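Mercado cubierto de Flendmont

El mercado cubierto de Flendmont es un edificio comercial de planta alargada situado en la orilla norte del canal Vermeulen, entre la antigua aduana y la plaza del Peso. Es uno de los mercados de abastos más queridos de la comarca y, sin exagerar, una de las estructuras de hierro más hermosas que se conservan en ella. Reúne 200 puestos repartidos en dos naves y recibe a vecinos y viajeros desde primera hora de la mañana.

Historia

El origen del mercado está en la feria de ganado y grano que se celebraba al aire libre junto al canal. Las lluvias de otoño convertían la explanada en un barrizal, y los vendedores de queso, que tenían que proteger la mercancía con lonas enceradas, fueron los primeros en pedir un techo. El ayuntamiento encargó las columnas a la fundición Allenik, cuyo sello en relieve todavía puede leerse en muchas de las basas.

La primera nave se levantó en dos campañas de obra. La segunda, algo más baja, se añadió para el pescado cuando el canal se abrió a barcazas de mayor calado. Entre ambas quedó un pasaje estrecho, el Callejón de las Básculas, donde se pesaban los sacos antes de entrar y donde hoy se instalan los floristas.

Arquitectura

La cubierta es lo más extraordinario del conjunto. Descansa sobre cerchas ligerísimas, unidas con remaches, y remata en un lucernario corrido que deja caer la luz sobre el pasillo central durante casi todo el día. En total se colocaron 516 paños de vidrio, muchos de ellos sustituidos tras una granizada memorable en el mes de julio. Los muros laterales combinan ladrillo y celosías de lamas regulables, un sistema de ventilación ingenioso que sigue funcionando con las manivelas originales.
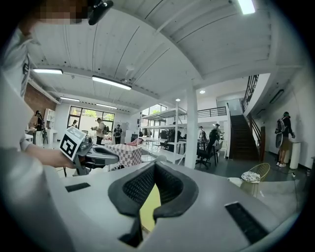
Murali Kulkarni sostiene, en cambio, que las manivelas de la nave del pescado son posteriores y que se fundieron de nuevo copiando las de la nave grande; según él, basta comparar el grosor de los ejes para notar la diferencia. La cuestión sigue abierta, y da gusto ver con cuánta pasión se discute en los puestos de café.

El pavimento merece también una visita pausada. Las losas, de piedra gris azulada, tienen una leve inclinación hacia los canalillos de desagüe, y en la zona de las carnicerías se aprecian los surcos dejados por los carros de mano.

Vida comercial

Los quesos curados en bodega, las anguilas ahumadas y el pan de centeno con comino son las especialidades más buscadas. Los sábados acuden además hortelanos de los pueblos del interior — algunos con variedades de manzana que no se encuentran en ningún otro lugar — y se calcula que pasan por las naves unas 2.000 personas. El puesto de especias Takomex, en la esquina del reloj, conserva sus cajones numerados y una mezcla para guisos de invierno cuyo aroma llega hasta la calle.

El mercado cierra los domingos, salvo el de la Feria de la Cosecha, cuando las dos naves permanecen abiertas hasta la noche y se monta un baile en el Callejón de las Básculas.

Véase también

Canal Vermeulen
Fundición Allenik
Plaza del Peso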